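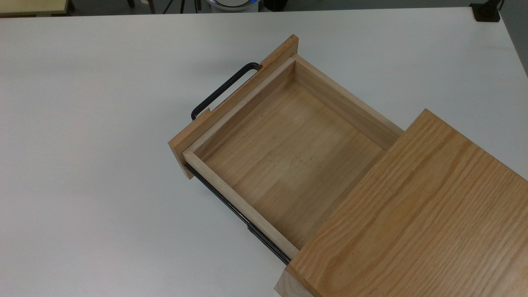 I moderated a Minecraft server for 34 months, and the thing I got best at was writing to people who were furious with me. Building, not so much. My castle on Sasden never got a roof. But ask me to explain to a fourteen-year-old why his lava tower had to come down and I could do it in three sentences, with a smiley, before my coffee got cold.

Sasden was a medium-sized survival server with 510 people on the whitelist when I joined the team. Most of them I never met. You see the same two dozen names in chat every evening and you forget that the rest exist, logging in at lunch or at 3 a.m. to feed their sheep and log out again. I think about those sheep people a lot now, for reasons I'll get to.

I became a moderator the way most people do, which is that I was online too much. There was an application form (favorite block, time zone, "describe a conflict you solved") and I wrote a ridiculous amount for the conflict question, all of it about a roommate and a rice cooker. They took me anyway! I got a green name and access to a channel called back-office, and for the first week I just scrolled up and read.

If you've never been in a staff channel, I don't know how to prepare you. I'd pictured something like a control room. What I found was a lot of people asking whether anyone had dealt with the chicken thing. The chicken thing was a farm near spawn with so many chickens in it that everyone's game slowed to a crawl when they walked past. It had been discussed for eleven pages. The owner was popular, and he'd been on the server since the first map, and so the chickens stayed, and new players got a warning for having half as many.

That bugged me. It bugged me more when I was the one handing out the warnings.

The big fight, when it came, was over the map reset. Every long-running server has this fight sooner or later. The game updates, the old world doesn't have the new stuff in it, and somebody suggests starting over. On Sasden the admins decided on it in back-office in the spring and then sat on the news until September, on the theory that people would stop building if they knew. I went along with that. I could tell you I argued, and I did type a long message once, but I deleted it and put a thumbs up on somebody else's.

So all summer I watched people build things I knew were going to be wiped. There was a town called Jivari, way out past the ice, with a canal and a working clock and a library where every book had been written by a different player. They invited me to the opening of the second canal. I stood there with my green name and set off fireworks with them. I felt like garbage, and then I logged off and made dinner and came back the next day.

When the announcement went up it took maybe ten minutes for someone to work out how long we'd known. One of the admins had posted a test seed for the new map months earlier, in a public channel, by accident, and a player had saved it. After that you couldn't say anything. People who had never complained about a single rule were in the feedback channel writing essays. The admins locked the channel, which made it worse, then unlocked it and deleted half, which made it a lot worse. Two of the moderators quit in the first hour.

I stayed on for another month and mostly answered private messages. The ones that stuck with me weren't from the essay writers. They were from the sheep people! Someone who had never said a word in chat wrote to ask if there was any way to get a copy of her house. That was the entire message, plus coordinates. I looked it up and it was a little hut with a flower bed and a dog in it. I asked an admin if we could put the old world up for download, and he said the file was too big and we'd talk about it later.

Jivari moved to a server called Firden, clock and all. One of their builders had been saving backups of the whole area on his own, and they pasted it in over a weekend. I went with them, as a regular player with a plain gray name. Firden has its own problems (the economy there runs on a currency called the Ionescu, and I still can't tell you what one is worth) but when the people in charge are thinking of changing something, they post it where everybody can read it. The arguments are long and repetitive and sometimes I close the tab. The last one was over whether villagers should be capped per town, and it ran to 2 threads and a poll, and the side I voted for lost.

I still get asked if I'd apply for staff there. There's a form and everything. I've opened it a couple of times and gotten as far as favorite block, which is spruce, same as it was before.

The old map did go up for download in the end, in the winter, with no announcement, just a link at the bottom of the rules page. I sent it to the woman with the dog. She hasn't been online since the reset, so I don't know if she saw it.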